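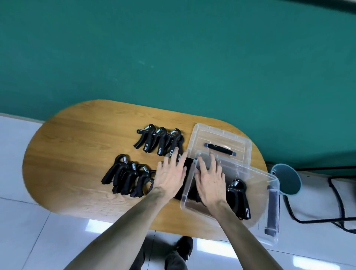

# Write the rule before you record the task

At Undport we teach robot arms to put things into boxes, and the teaching material comes from people who do the same job with their hands. In March I was asked to help with our guidelines for this work. The old version had 40 pages. I read all of them, and I could not find when a task is finished.

Take the hand grippers, the kind people squeeze for exercise. The instruction says "put the grippers in the box". May the box hang over the side of the table? May one hand hold the box while the other packs? Must the springs all point the same way? Each person answers in his or her own way, and later the reviewer must guess which answer was correct.

My colleague Hema Bangera thinks that strict rules make people move like machines, and then we learn nothing useful from them. I respect this opinion. I also do not want to tell anybody how to bend the wrist. But a rule about the result is different from a rule about the movement – the first leaves the person free.

So my proposal is short. Every task should have a written end state, a list of what is allowed at the start, and one sentence about what counts as a mistake. It should fit on 4 lines. If a box may stand over the edge, write it. If it may not, write that also, and stop the recording when it happens.

Lakshmi Subramaniam has already tried this with the Tulari tasks, and I would like the other teams to read her sheets before we add page 41.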